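Used Phone Checklist: What I Look At Before I Hand Over Money (With Comments)

Phones
Updated 1 November 2022

I buy and resell old phones, mostly Ostden models, and I've been using the same sheet of paper for so long that the folds have gone soft. People keep asking me to post it, so I typed it up, and my notes are in there too. The last time I ran it start to finish was on an Ostden 36 I picked up at the Hung market in Rustell, so the comments are mostly from that one. Steal it, print it, scribble on it!

BEFORE YOU TOUCH ANYTHING

[x] Seller has the phone charged and switched on
Comment: It was at half charge when I got there. If a seller tells me "it just needs a charge" I wait while it charges, and I bring a book.

[x] Seller is signed in and can sign out in front of you
Comment: Do this FIRST. I once left it for last, and stood in a parking lot for an hour while the poor guy tried to remember his mother's email password.

[x] Serial number in settings matches the box or receipt
Comment: Matched. No box, but he had the receipt folded up in the case. Love a person who keeps receipts.

BATTERY AND BODY

[x] Phone lies flat on a table, screen up, then screen down
Comment: Press each corner lightly. If it rocks, or the back has a belly to it, stop right there. A swollen battery is a no from me at any price, and please don't charge it "one last time" to see. No poking, no squeezing, no peeling the back off to have a look. It goes to a battery drop-off, and until then it sits somewhere away from anything that burns.

[x] No gap between screen and body, all the way around
Comment: Run a fingernail around the edge. Mine caught a bit near the volume keys but that turned out to be pocket lint, a truly disgusting amount of it.

[x] No sweet or solvent smell at the charging port
Comment: Yes, I sniff phones in public. My friend Malou Dalsgaard has asked me to stand farther away from her when I do it.

[!] Back glass
Comment: Hairline crack under the camera, maybe as long as a grain of rice. Not sharp yet. I put clear tape over it on the spot and knocked some money off. If there are loose slivers, skip it or wear gloves.

[x] Screws all there, heads not chewed up
Comment: Two on the bottom, both clean. Chewed heads don't kill the deal for me, but I do ask who was in there and what they changed.

[x] Battery health page
Comment: The 36 shows charge cycles under Device Care. Mine said 300. I was hoping for less, but it's fine for the money.

CHARGER AND CABLE

[x] Plug prongs straight, housing closed, no scorch marks
Comment: Good. It came with a Grurnitz wall plug, and I like those because the label is big enough that I can read it without my glasses.

[ ] Cable has no bare wire or kinks near the ends
Comment: FAILED. The outer sleeve had split by the connector and you could see shielding. I cut the cable in half at home so it wouldn't sneak back into the drawer. I have a drawer. You have a drawer. We all know about the drawer.

[x] Port is clean and the plug sits all the way in
Comment: Power the phone off before you go digging. Wooden toothpick, gently, never a pin.

[x] Ten minutes on charge, hand on the back
Comment: Warm is okay. If you want to take your hand away, unplug it. I do this with the case off and on a hard surface, never on the car seat. I bring my own plug and a power bank for this one.

SCREEN, SOUND AND BUTTONS

[x] White screen, black screen, full brightness
Comment: Faint shadow of a keyboard at the bottom on white. I can live with it.

[x] Drag an icon over every bit of the screen
Comment: Slowly! If it drops in the same place twice, that's a dead patch.

[x] Call somebody
Comment: I called Tymofii Didenko, who is always up and always eating. Could hear the chips perfectly. He could hear me too, both on speaker and off.

[x] Cameras, front and back, plus flash
Comment: Slight rattle when I shake it, which seems to be normal on this model going by the other ones I've had.

[ ] Fingerprint reader
Comment: Took three tries with each thumb. Marking it as failed even though it works, sort of. I'd rather be grumpy on paper than grumpy later.

SOFTWARE

[x] Latest update installed, or able to install
Comment: It was still on the July build. Updated over my own hotspot while we stood there, and it came back up fine.

[x] Factory reset done by you, at the end
Comment: Even if the seller already did one. Then go through setup until you reach the home screen. If it asks for someone else's account, hand it back.

[x] SIM reads and shows your carrier
Comment: Keep an old SIM taped inside the notebook. Best tip I've got, and it came from Feng-yi Ng, so thank her and not me.

MY SCORE

Two fails and one warning. I paid 100 and bought a new cable on the way home. That's a fair deal for a phone I'm handing to my nephew, who will drop it in a lake by spring.

Questions from the last version

"Do you really do all this at a market stall?" Yep. It takes me less time than you'd think, and sellers who have nothing to hide usually don't mind. The ones who get huffy are doing me a favor.

"What about water damage?" Look in the SIM slot with a flashlight for the little sticker, if the model has one. Pink or red usually means it got wet at some point. I've bought a couple like that, cheap and for parts only, and I wouldn't charge one overnight.

"Can I use this for tablets?" Mostly. Be extra fussy on the flat-table test, as big thin bodies bend easily and a bend can look a lot like swelling. If you can't tell which one it is, treat it as swelling.

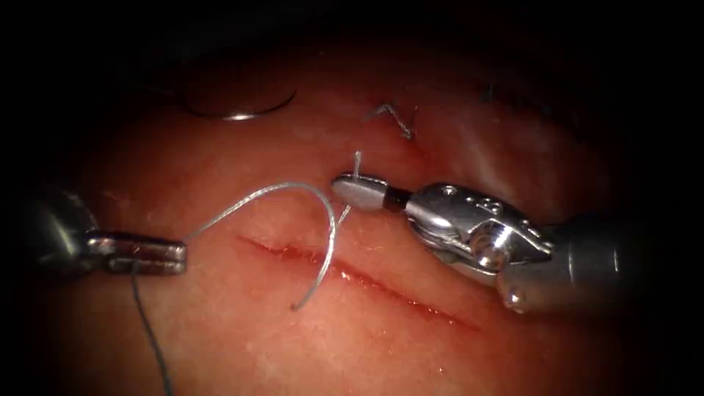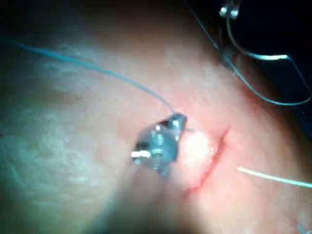
Words and checkmarks by Gualtiero Fontana
Filed under: Phones, Checklists | 1,127 views

One more thing I forgot to put on the sheet: write down where and when you bought it, and the seller's number, on the back of the same page. I've needed it exactly one time, for a phone that got locked a week later, and the seller picked up right away and sorted it out.

Pin-yu Shih wrote in to say the sheet should have a line for the vibration motor, and she's right, so that goes in the next version, between the buttons and the call. If you have a line you want added, leave it in the comments with your phone model and I'll try it on the next one I buy.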